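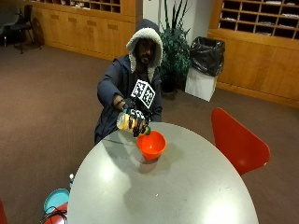
Goicoechea
Lead engineer, perception and tooling, Travora

About Travora

Travora writes perception and planning software for robot hands. The office is in Galtport.

Our main product, Widosley, turns recordings of human manipulation into training data. A sensor glove supplies finger motion. A cube printed with square fiducial patterns, mounted above the glove, gives the wrist pose in the camera's view. Widosley aligns both streams, flags dropouts and exports trajectories to the planner.

Pouring is one of 5 task families we support. Each is recorded in sets of 200 trials. The glove stream is resampled to 60 Hz before alignment, and trials with more than 3 dropouts are rejected.

The planner runs on the customer's own hardware. Source access is included with a site license. Integration calls are held on Thursday.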